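Stela Bogdan
Thread: looking after station 4, start to finish. Grab a coffee, I got carried away 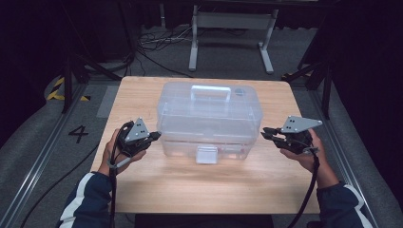 Puncombe, April

OK so a bunch of you asked what "maintaining the handheld grippers" means in practice, and I love this question because it's most of my job and I never get to talk about it. Thread!

Quick background for the new people. I look after the cell at Lidville where we record two-handed tasks. Two black grippers, one per hand, a person does the job with them, and the recordings go off to the training folks. My part is keeping the hardware honest so the data's worth having.

The task on the table is the latched box. Clear plastic storage box, white carrying handle on the lid, white latch on the front. You'd think a box is a box. This one has taught me more about finger alignment than any manual!

Setup first. Table goes in between the two floor rails, squared to them by eye and then with a tape measure. I check front left corner to rail, then back left corner to rail. If those two don't match, I start again. Takes a minute.

The 4 on the floor is the station number, and I'm very fond of it. Before we had numbers people would write "the one near the curtain" in the fault log. There is a lot of curtain, friends.

Next, the gray plates on top of the grippers. They're the bit I check first thing, every time. Each one has to sit dead solid. Hold the gripper body in one hand, try to rock the plate with the other thumb. Any movement at all and it comes off, screws cleaned, back on with a drop of the weak threadlocker.

Weak!! Please. I inherited a pair someone had put together with the permanent stuff and spent an evening with a heat gun and a lot of feelings.

And tighten in a cross pattern, a bit at a time. If you run one screw all the way down first, the plate can end up sitting at a tiny angle, and then your left hand is off from your right hand for the whole session and you won't see it until playback.

Fingers! My favorite part. They're articulated, so there are joints, so there is grit. Carpet fluff gets in there like you wouldn't believe. Soft toothbrush, dry, open and close, brush again. I do this before every shift now.

I used to add a little oil. I don't anymore. The oil holds the fluff and you get this gray felt in the joint – it's kind of beautiful under a magnifier, but the finger stops closing all the way.

After brushing I do the paper test. Close the fingers on a strip of printer paper and tug gently. Should resist the same on both grippers. If one side lets go early I look at the finger pads before I touch anything else, and nine times out of ten I'm done right there.

Cables. One black cable per gripper, and they hang down past the hand while you work. This is where the faults come from. It's always the cables.

They bend in the same spot every single time, just where they leave the gripper. What I do: run the cable between finger and thumb for the first hand's length, slowly, with the live readout up on the monitor. If the signal blinks while I'm rolling it, that cable goes in the red bin. I don't tape it, I don't "keep an eye on it".

Our Ertürk leads are rated for 1,000 flex cycles by my own little spreadsheet (meaning that's when I swap them, whatever state they're in). Since I started doing that I've had 2 dropouts mid-session. Before, I'd have 2 before lunch.

Leave slack too. Enough that the person can reach across the whole table and never feel a pull. If they feel it they start compensating with the wrist, and then the recordings have this funny hunched style to them. You can spot it a mile off once you know.

Zeroing comes next. Both grippers fully open, held still in the air just above the table, one on each side of the box. Hold, wait for the beep, close, wait for the beep, open again. I like doing it with the box in place so the start pose is the same one we use in the task.

People rush the hold. Count to 7 in your head. I know the beep comes sooner. Count to 7.

Then the box itself, and yes, I maintain the box! Lid seated all the way, latch clicked, wiped down with a barely damp microfiber cloth. Fingerprints on clear plastic catch the light and our tracking is already working hard on a see-through object. Give it a chance.

I also work the latch by hand twenty times on a new box. They come stiff from the store and I don't want the first recordings to be a fight with fresh plastic. It's a bit silly, sitting there clicking a latch with a podcast on, but the later recordings match the early ones so much better.

Walk the floor before you start. Stands where they should be, nothing under your feet, any loose cable pushed back toward the rail. I keep saying I'll get proper covers for the floor runs. Stetham has some nice low ones, the quote is sitting in my inbox.

Someone in replies wanted to know how long all this takes. Plates, fingers, cables, zero, box, floor: I can do it in under half an hour if I'm not chatting. I'm usually chatting.

Also asked: do I do the recordings myself? Sometimes! I think everybody who fixes these should wear through a shift with them. You find out fast that the grip gets heavy, and that a burr you'd never notice on the bench is right where your ring finger goes. I filed one down last month and I've had three separate thank-yous.

Spares I keep within arm's reach: finger pads, plate screws, one complete gripper zeroed and ready, two cables. The complete spare is the one worth arguing for in your budget – a swap is a couple of minutes, a repair mid-session is the rest of the afternoon.

And write it down. Mine's a paper notebook that lives at the station, with the gripper number, what I did, what it felt like. "Left a bit crunchy, brushed, fine" is a perfectly good entry and I have gone back to that exact kind of note so many times.

Next up is swapping finger pads, which deserves its own thread (there's a trick with the old adhesive). If you run a setup like this and do any of it differently, tell me, especially about cables. I will read every word about cables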